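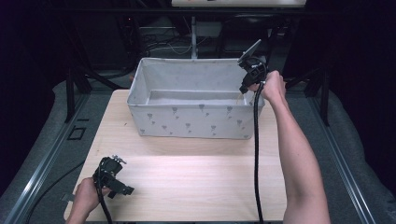
December, by Naledi Makhubela

Move-out check, Unit 5, Futevham Court
Walked with the tenant, Sibusiso Mabuza, who agreed with most of it.

Front door: PASS. Deadbolt turns. Peephole was put in backwards, so the hallway gets a lovely view of the living room. Flip before showing.

Smoke alarms: FAIL. Bedroom one fine. Hall one has a bracket and no alarm.

Tabletop: PASS. Pale wood, goes with the unit.
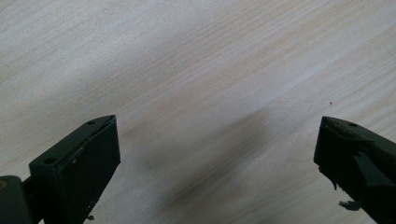
Tabletop, grain running on the diagonal.

Kitchen outlets: PASS, with a sigh. The one by the sink trips as it should. It also trips when the fridge next to it feels moody. Electrician booked, $290.

Balcony rail: FAIL. Top rail moves when leaned on. I did not lean twice. Keep the door locked until Bheki has been up with the long bolts.

Water heater: PASS. Was set to 101, which explains the tenant's letters. Now at 120.

Windows: PASS except bathroom, painted shut by an artist of some commitment.

Keys: two of three back. Charge $70 for the lock change.

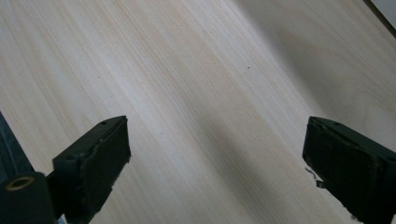
Tabletop, part in shadow.

Recheck both fails before the listing goes up.

Recent
Unit 3 move-in check
Boiler room walk, with Dineo Ngcobo's replies
Who has the roof key?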